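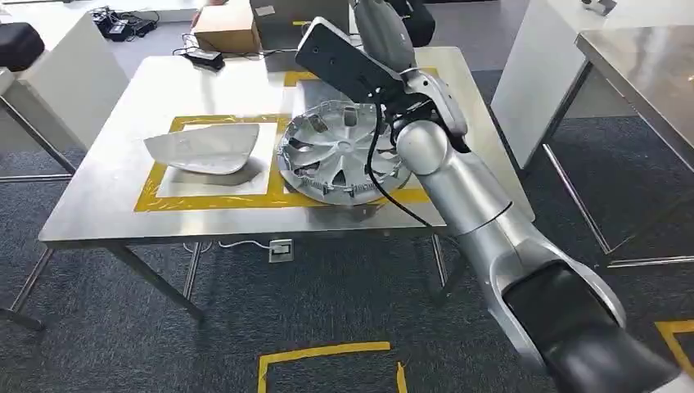

A white mirror cover and a silver hubcap on a steel table.

So I finally finished Gurkum, all 379 pages of it, and I have opinions. My friend Helmi Kokkonen pushed it on me in April with the words "you'll love the dog", and she was right, I do love the dog. The dog is in it for 14 pages.

If you've missed it, Gurkum is Ulla Kettunen's big black-and-white comic about a town where everyone wakes up with one small, useless power. A baker can tell what day you were born. A bus driver called Stiller can make milk go off by looking at it. Lovely idea! And for the first third it really is lovely, just people muddling along and being a bit embarrassed at the shops.

Then the villain turns up, and we're off to save the world again. Why does it always have to be the world? I was perfectly happy worrying about whether Stiller would get the sack. Once the sky splits open over Vimel (that's the town) I knew how the next two hundred pages would go, and they went that way, with a lot of shouting and a lot of rubble.

I think comics writers get scared of being small. You can feel Kettunen losing her nerve round about the council meeting, which is the best scene in the book by miles – eleven people in a cold hall arguing over who gets to park where, and one of them can float, but only a tiny bit. I'd have read another hundred pages of that.

The art never lets her down, mind you. Those rainy rooftops! And I'll still buy the second book, Vainio, when it's out in paperback, mostly in the hope of more dog.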